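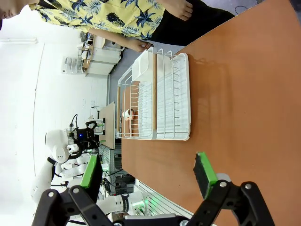 The Jistine kit comes with two arms, and the first task in its guide is to put cups into a dish rack. Before you begin, fix the rack in one place and mark its corners on the table with tape. A rack with wire slots is a good choice, but a small cup can end up lying on its side between the wires, like the white one with the orange-brown band, so teach this position also.

1. Open the gripper fully. In the Jistine panel, set the opening to 100 percent and press Save.

2. Bring the arm by hand over the cup and save this point as "above". Keep the speed at 28 or lower.

3. Go down slowly until the green-edged pads are on both sides of the cup. Save as "grip".

4. Close with force 5 – more is not needed for a small cup – and lift.

5. Repeat with the cup in other slots. I recorded around 300 tries before I was satisfied.

If the arm stops with error 340, restart the panel and load your points again.

Bjarke Bergmann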